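Does a Toy Kitchen Need a System?

Posted 1 April 2022

I have read a lot of advice about toy storage this winter, and most of it seems to have been written by people with a label maker and a free afternoon. Every shelf has a category. Every category has a little picture card. The children in these articles put the pretend carrots back with the pretend carrots and then, I suppose, go and do their taxes.

My friend Radka Shehu swears by this approach. She sent me a link to a set of dividers from a company called Lidico, 46 dollars before shipping, and told me it would change my mornings. I looked at it for a while. It's a plastic tray with walls. I have muffin tins.

What I did try, back in November, was the "one in, one out" rule. You keep a fixed number of play food pieces on the shelf and rotate the rest from a box in the closet. The website that recommended it promised deeper, calmer play. I wrote down how things went for 11 days. By the end of it my daughter had found the box, and the play was as deep and calm as it ever was, meaning she made soup and yelled at the soup.

So I've gone back to the low-effort version. The toy food and the big play pot share one open compartment, and things go in when we're done with them. No trays, no cards.

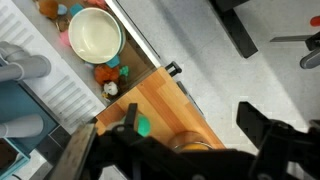 The argument against this is that children can't find anything in a heap. I'm not convinced. I can't find anything in my own kitchen drawers, and those have dividers. A four-year-old who wants one particular piece of pretend fruit will get to it faster than I can get to the can opener. What she won't do is look inside a lidded bin. We had two of those and they became furniture.

I'll give the organizers one point. A pot that sits out in the open does get used more than one that's been nested and stacked. Cooking is the whole game at our house, and the food mostly exists to go in it. If I had to cut the collection down to a single item I'd keep the pot and let her fill it with socks.

The other thing I keep seeing is the weekly wash. Mylene Manalo, who ran the playgroup we used to go to, wiped hers down when they got sticky and left it at that. I do the same with a damp cloth and a bit of dish soap. Maybe there's a case for more than that if you have a baby chewing on everything. Ours is past that stage, more or less.

Radka is coming over next week and has offered to bring her spare dividers so I can see them in action. I said sure. I'll report back, but the muffin tin is going on the table next to them, and I want a fair comparison.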